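首页 论文 项目 数据下载 关于我们
搜索论文、作者、关键词
分享 3 评论 0

4.2 长裤折叠:花纹布料上的双臂抓取

说到长裤,我得先承认,这一节差点没写成。上衣和毛巾的结果在4.1节里已经交代过了,曲线挺好看,我和Guoqing Tan当时还挺得意,觉得长裤无非就是多两条裤腿嘛。结果第一批长裤跑下来,我们俩对着日志坐了一下午,谁也没怎么说话。

先讲讲设置。Rollow的整个折叠策略分两级:上面一级看全局画面,给出左右两个夹爪各自的抓取点和放置点;下面一级只管把夹爪送过去,靠腕部的近景做最后几厘米的修正。两级之间传的东西很少,就是四个点加一个"先后还是同时"的标记。这个接口是我坚持要的(Guoqing到现在还嫌它太窄),好处是换衣物类型的时候下面一级完全不用重训,我们这一节里用的就是4.1节那份权重,一个参数没动。

长裤的训练数据一共2000条遥操作轨迹,其中1000条是纯色裤子,另外1000条带花纹,格子、条纹、迷彩都有。测试用的裤子没有在训练里出现过。每条轨迹从裤子大致摊开开始,到折成能收起来的一叠为止,中间怎么走由操作员自己定,我们没有规定统一的折法。现在回头看,这个决定有点任性,后面会说到它的代价。

为什么非要把迷彩单独拎出来讲呢?因为上面一级找抓取点,很大程度上靠的是边:裤腰的边、裤脚的边、两条腿叠在一起时中间那条缝。纯色裤子上这些边清清楚楚,迷彩裤就不一样了,大块的色斑本身也有边,而且对比度往往比真正的缝线还高。早期版本的网络特别喜欢把夹爪送到色斑的边界上去,夹下去一看,是裤腿正中央,提起来就是一个帐篷。我们给这种失败起了个名字就叫"搭帐篷",组会上说顺口了,后来标注表里也这么写。
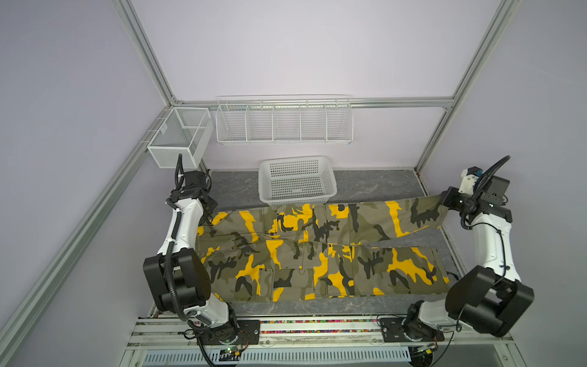
图7 双臂工作台上的迷彩长裤。裤腰在右,裤脚朝左,右侧夹爪夹住裤腰,左侧夹爪悬在裤脚上方。

图7这种构型我们在文中叫"横放叠腿":两条腿上下叠着,裤子横在台面上,两只手各管一头。它是长裤任务里最值得盯着看的一类状态,因为接下来不管往哪边折,左右两个抓取点选得准不准都直接决定这一叠的形状。裤腰这头相对好办,布料厚,形状也稳定;麻烦多半出在裤脚那头,两层布叠着,夹爪下得浅了只带起上面一层,下得深了又容易在台面上蹭。口袋也会捣乱,工装裤小腿上那种贴袋,轮廓是方的,缝线又直,网络有时候会很自信地把袋口当成裤脚。

我们试过好几种补救办法。最先想到的当然是加数据增强,把纹理随机替换掉,让网络别那么迷信颜色。有用,但没有我们希望的那么有用,纯色裤子上反而掉了一点。接着试了深度图,薄布料叠在台面上的高度差太小,噪声一盖就什么都没了,这条路我们走了两周就放弃了。最后留下来的方案说起来有点土:在上面一级加一个辅助头,让它先预测整件衣物的轮廓和一条从裤腰到裤脚的中轴线,再在轮廓附近挑抓取点。辅助头的标签是从700张人工描过轮廓的图里训出来的,描图的活儿是我和Guoqing分着干的,描到后面我做梦都在描裤裆。

加了辅助头以后,"搭帐篷"在迷彩裤上基本见不着了,夹到色斑边界上的情况偶尔还有,主要发生在裤子皱得比较厉害、轮廓本身就不太可信的时候。贴袋的问题缓解了,没有根除。我个人觉得,这说明网络确实开始用整体形状来约束局部判断了,不过Guoqing不同意我把话说得这么满,他认为也可能只是轮廓损失碰巧压住了内部的响应。我们做了一个小的消融,只留轮廓、去掉中轴线,效果介于两者之间,所以这个争论暂时没有结论,读者可以自己看附录C里的热力图。

再说对比方法。我们复现了Korik和Panicker两个基线,用同一套遥操作数据重新训练,硬件和相机位置也保持一致。Korik是端到端输出关节动作的,在上衣上跟我们差不多,到了长裤上动作还是很流畅,就是常常流畅地折错地方。Panicker走的是关键点路线,思路其实和我们更近,它在纯色裤子上的表现让我挺佩服,摊得平的时候甚至比我们干脆。可一旦两条腿叠在一起,下面那条腿的关键点被挡住,它就开始猜,猜错一次后面全乱。每件裤子我们给每种方法3次机会,中途不许人手帮忙整理,裤子滑出工作台就直接算失败。

前面提到没规定统一折法的代价,就在这儿了。操作员有人先对折裤腿,有人先从裤腰往下卷一道,策略学到的是一锅混合,偶尔会在两种折法之间犹豫,左手按一种来,右手按另一种来。这时候两只手往往把裤子绷在半空谁也不松。我们目前的处理很粗暴,检测到腕部受力过大就双手放开,退回去重新看一眼。能用,但我不喜欢,4.4节会讨论有没有更体面的做法。

下一节换到Wundeo那套台子上跑同样的任务,相机高度和夹爪指尖都不一样,顺便看看辅助头换了视角以后还灵不灵。

分享 3 评论 0 上一节 下一节 返回目录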